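Repairing Household Lamps: Notes on Rewiring and Record Keeping
6 February 2019

This journal has received several inquiries regarding the restoration of older table lamps. The present entry sets out the practice followed at this address, with particular attention to a Verstraete desk lamp from 1975 that was completed last week.

The lamp was acquired in October at the Serness market. The shade and base were sound. The original cord had hardened, and the insulation near the plug had begun to crack. A cord in that condition should be replaced in full – tape is not an acceptable repair. The switch was also removed, and a new one was ordered from Darkik.

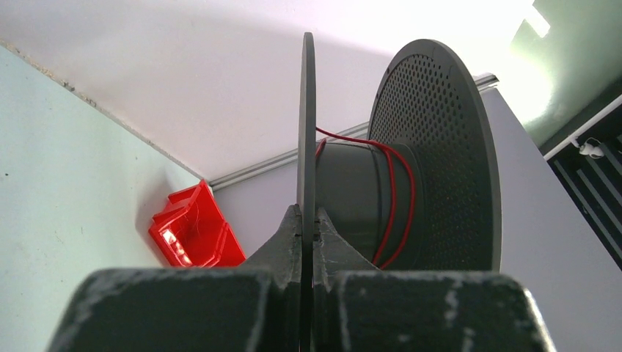
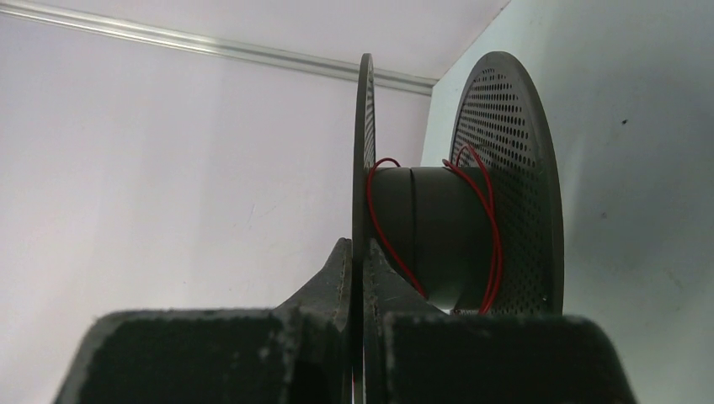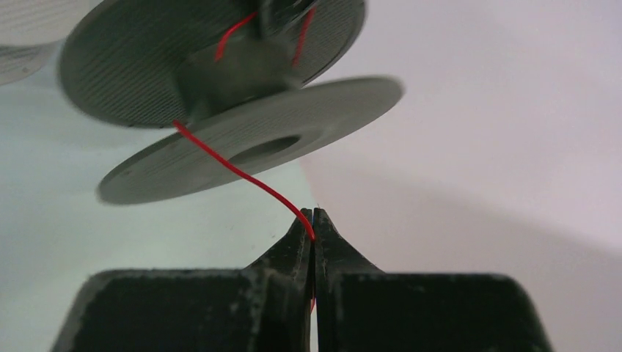
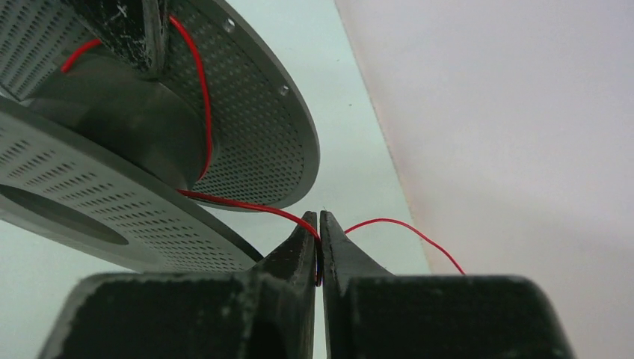 Good records are of greater value to the home repairer than is commonly supposed. Each lamp in this collection is assigned a card on which the maker, the date of purchase and all replaced parts are entered. There are at present 13 such cards. The color of any inside wire is also noted before it is disconnected, and a plain entry is enough. Thin red wire, such as that on the gray spool shown, would be entered simply as "red, thin", with a sketch of the terminal to which it belongs. Earlier cards, begun in 2000, lack these sketches and have proved hard to use.

Readers are reminded that a lamp must be unplugged before the base is opened. Lamps with metal bodies call for further care, and any doubt about grounding should be referred to a licensed electrician.

The next entry will concern a Trornix floor lamp with five arms, two of which do not light. The sockets have been removed and labeled. A replacement for the center rod has not yet been found.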